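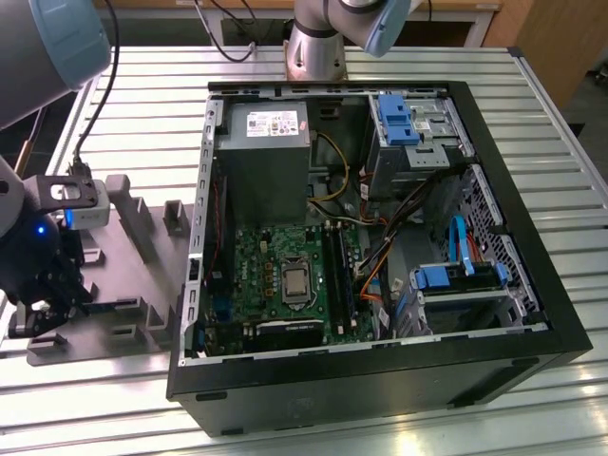 图3-1 侧板已拆、处理器外露的台式机主机(平放)

3 拆开以后:清灰、换硅脂、装回散热器

本节接着第2节的拆侧板写。适用于送到Domari工作间翻新的旧式塔式主机,处理器散热器已经取下,电源、内存和扩展卡还留在机箱里。如果你手上的机器散热器还没拆,请先回到2.6。

先说一句不太讨人喜欢的话:网上关于清灰换硅脂能让旧电脑“焕然一新”的说法,大部分经不起测。我们自己也换过不少,有的机器温度降得明显,有的几乎没变,用户却都说快了。所以本节只讲怎样把活干得不出错,不承诺效果。想知道有没有用,请在拆机前和装回后各记一次温度,用同一个程序,跑同样长的时间。

3.1 开始之前

1. 拔掉电源线,再按住开机键几秒。有些教程说关机就行,不要信。

2. 把主机放平,开口朝上。桌面若是铝型材或者带缝隙的台面,先垫一块布,小螺丝掉进缝里找起来很费时间。

3. 摸一下机箱没有喷漆的金属部分。防静电腕带有就戴,夹子要夹在裸露的金属上,夹在漆面上等于没戴。

4. 拍一张内部的照片,重点拍线的走向。你觉得自己记得住,到装回去的时候多半记不住。

注意:电源盒不要拆。无论标签上写了什么,也无论风扇里积了多少灰,盒子本身一律不开。电容里的余电与插头拔没拔关系不大。灰尘从外面的网孔吸。

3.2 认清里面的东西

各家说明书的示意图都画得很干净,真机里不是那样。对着图3-1先认几个位置,后面的步骤要用。

电源在左上角,灰色方盒,贴白色标签。黄黑两色的线从右侧出来,往主板方向弯下去。

主板是绿色的,Dell的板子。银色的处理器在中部附近,周围一圈是固定框。两条长的深色内存插在它右边。

扩展卡在主板靠下的位置,带黑色散热片。

光驱/硬盘架在右上,顶上有一个鲜蓝色的塑料卡扣。下方的硬盘位用蓝色塑料托架固定,两侧有卡耳。旁边垂下来的蓝色线是SATA数据线,有些二手卖家把它叫“硬盘电源线”,叫错了,别照着买。

说明:蓝色在很多品牌机里表示“可以用手操作的地方”,这个规律大致可靠,但不能当规则用。线缆也有蓝的,主板上的小插座也有蓝的,不能见蓝就拽。

3.3 清灰

5. 先吸后吹。用软毛刷把灰扫松,吸尘器的嘴离主板远一点,别贴上去。

6. 右侧的六边形网孔从里往外吹。后面板的长条金属上有插槽和接口,也用刷子过一遍,刷的时候顺着缝走。

7. 吹风扇时用手指按住扇叶。让风扇被气流带着飞转很有意思,对轴承没有好处。

8. 处理器没有盖散热器的时候,不要在它正上方刷灰。先拿一张干净的无尘纸虚盖住,清完再揭开。

注意:压缩气罐不要倒过来喷。罐子上都印着这句话,照样有人倒着喷,喷出来的液体会让板子局部骤冷。

有人问要不要用酒精把整块主板刷一遍。Muthu Sastry在工作间试过两种做法,刷过的和没刷过的,装回去看不出差别。除非板上有饮料渍,我们不建议做。

3.4 清理处理器表面

9. 无尘布沾少量高纯度异丙醇,从外往里擦。从里往外擦容易把旧硅脂推到固定框的缝里。

10. 擦到金属面能看清刻字为止。底色略发暗没有关系,不要用砂纸,不要用牙膏。这两样我们都见人用过。

11. 散热器的底面同样处理。换一块新布。

12. 不要松开固定框。换硅脂用不着把处理器取出来,取出来只会多一个弄弯针脚的机会。

说明:如果擦完以后发现固定框的压杆没有扣到位,把它按回原处再往下做。压杆到位时手感会发紧,这是正常的。

3.5 涂硅脂

我们库房里有两种,Gika和Gilell。Gilell贵出不少,包装上写的数字也好看得多。在旧办公主机上,我们没有测出值得多花钱的差别,所以默认用Gika。你坚持用贵的也可以,步骤一样。

13. 在处理器中央挤一粒,大小接近一颗米粒,略大也行。

14. 不用刮刀抹平,散热器压下去自己会摊开。画叉、画线、点五个点这几种画法争论了很多年,装好以后拆开看,样子都差不多。

15. 挤多了就擦掉重来。溢出来的硅脂大多不导电,但“大多”两个字不值得拿一块主板去赌。

3.6 装回散热器

16. 把散热器对准主板上的孔位,垂直放下去,不要前后搓。

17. 四颗螺丝按对角顺序拧。每颗先拧两三圈,全部带上以后再逐个拧紧。拧到底就停,多出来的那一点劲只会伤螺纹。

18. 插好风扇的插头。忘插的人比想象的多,开机后主机会报风扇错误,有的机型干脆不启动。

19. 检查橙、红、黑几色的内部线缆,从硬盘架下方通过时不要搭到扇叶上。必要时用扎带收一下,扎带的尾巴剪短。

20. 用手指轻压内存两端,确认都在槽里。拆散热器的时候手背常常会碰到它们。

3.7 合盖之前通电一次

21. 侧板先不要盖。接上电源线、显示器和键盘,开机。

22. 看风扇是否转动,再进入BIOS看温度和转速。空闲时34度左右算正常,夏天可以再高些,八月的工作间里谁也别指望冬天的读数。

23. 数字在往上爬而且不停,立即关机,回到第16步。最常见的原因是散热器有一个角没有压实。

24. 进系统跑满负荷,时长与拆机前那一次相同,把两个读数都记在单子上。

注意:通电状态下不要把手伸进机箱,不要用螺丝刀去拨线。要动哪里,先断电。

工作间的登记单编号已经排到2270,每台机器都有前后两个温度。Karthikeyan Thomas整理过其中有完整记录的230台,190台降了温,剩下的没变或者反而升高。升高的那些多数是返工时发现螺丝没拧匀。请注意,这些数字说明的是温度,没有人测过“用起来快不快”,在登记单上也请不要写“速度明显提升”之类的话。

3.8 常见问题

开机没有显示,风扇转:先重插内存,再查显示器的线接在哪里。有独立扩展卡输出的机器,线接到主板接口上往往没有画面。

开机后马上断电:散热器没装好,或者处理器的供电插头松了。不要反复按开机键试运气。

风扇一直全速:插头插错了位置,或者没有插到底。清灰本身不会造成这种情况。

找不到硬盘:看SATA线两头。理线时拉得太紧,接头会松一半,外表看着像是插好的。

温度比原来还高:重做3.4到3.6。先别急着换Gilell。

侧板合不上:多半是线缆顶住了,不要用膝盖压。把线往硬盘架那边让一让,再把板子沿着卡槽推进去。

3.9 收尾

25. 盖回侧板,把主机立起来再开一次机,听有没有刮擦声。平放时没声音、立起来有声音的,是扇叶碰到了线。

26. 用过的无尘布单独丢,不要和擦桌子的布混在一起。

27. 登记单填好后放进Shetty架子的上层,机器贴上编号,转到第4节装系统。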